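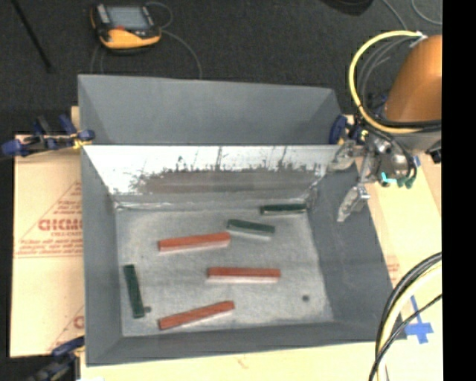
Slide 1. Red and green blocks in a grey bin.

Speaker notes - Rezaul Miah, Calstead Library, evening talk

Good evening and thank you for coming. My talk is about colour blindness and the printed things we use every day: maps, timetables, labels, forms. I have this condition myself, the red-green type, so I speak partly from my own life.

(Wait for the late people. Then ask: who finds the two colours in this picture easy? Hands up, please. Do not comment on who did not raise a hand.)

For me the dark green and the red are close neighbours. I can separate them if I take time. In a shop or on a train platform I do not always have time.

Slide 2. The Valari bus map

When I moved to Calstead I took the wrong bus for 3 weeks. The map had a red line and a green line, the same thickness, with no numbers on them. I was too shy to ask the driver. Later I wrote a letter to the company, and in August they printed the new map with a number at each end of the line. They printed 2,000 copies. I brought a few, they are on the table near the door.

(Hold up old map, then new map. Go slowly.)

Slide 3. What we asked people

Our small group sent a question sheet to households in Sirnstead. We received 340 answers. Of these, 99 said that they or somebody at home had trouble with a coloured label in the last year. It is not a scientific study and I should say this clearly. People who have the trouble are more willing to answer.

Slide 4. Small changes

Write the word next to the colour. Use a stripe or a dot pattern. Make one colour much lighter than the other - this helps me more than changing the colour. Print the page in black and white once, before you send it out. If you cannot read it, I probably cannot read it well either.

(Show the Bailly medicine chart here. If the time is past 7:40, skip it and go to questions.)

Questions. Repeat each question into the microphone. The sheet with the pattern samples is free to take home.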